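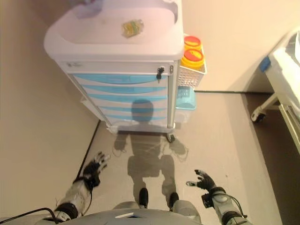
Medical cart

A medical cart is a wheeled cabinet used in hospitals and clinics to store supplies and move them between rooms. Most have a flat top for work and a stack of drawers below, often with a lock.

History
Early carts were open metal frames with shelves. The hospital at Prostmont bought its first closed cart in 1947 and kept it in use until a new wing opened.

Types
Medicine carts hold doses sorted by patient. Emergency carts -- also called crash carts -- carry drugs and airway tools, and are checked on a set schedule. Drawer colors may mark a ward or a type of care, but the codes differ from one hospital to the next.

See also: Hospital bed; Instrument tray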